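Home Guides Garden Kitchen Workshop Contact

How to Sharpen a Kitchen Knife on a Whetstone

By Gavin Nisbet
October 4, 2018

A dull knife slips off an onion skin. If yours does that, it needs a stone. A honing steel will straighten an edge that has folded over, but it won't put a new one on.

These steps are for an ordinary double-beveled kitchen knife. Serrated knives need a different tool and are not covered.

What you need

A combination stone with a medium side and a fine side, a bowl of water, a dish towel, and a sheet of newspaper for testing. I use a Lorngate stone that I bought in September. Any water stone in a similar grit will do.

Soaking the stone

Check the leaflet first. Some stones are splash-and-go and can be damaged by soaking. If yours is a soaking stone, put it in the bowl and leave it until the bubbles stop. Mine takes 6 minutes.

Fold the damp towel on the counter and set the stone on it, medium side up. Push the stone with your palm. If it slides, refold the towel.

Finding the angle

Most Western kitchen knives are ground to 15 or 20 degrees per side. Lay the blade flat on the stone, then raise the spine until the bevel sits flush. Color the bevel with a black marker and take two light strokes. If the ink comes off only at the shoulder, raise the spine. If it comes off only at the very edge, lower it.

Hold the handle in your stronger hand and rest two fingertips of the other hand on the flat of the blade, just behind the edge. Keep the wrist still and move from the elbow.

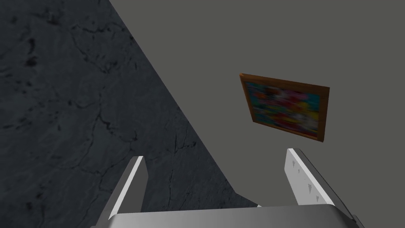 Working the medium side

Start at the heel and work toward the tip in short sections, pressing lightly as the edge moves away from you and letting up on the return. Keep the stone wet. The gray slurry does some of the cutting, so leave it there.

Stop when you can feel a burr along the whole length of the other side. Feel for it by drawing your thumb off the edge, never along it. Then turn the knife over and repeat.

Finishing

Flip to the fine side and use less pressure. Alternate sides, one stroke each, until the burr is gone. Rinse the blade, dry it, and slice the newspaper. A spot that snags needs a few more strokes.

Let the stone air-dry before you box it.

Previous Next Back to Guides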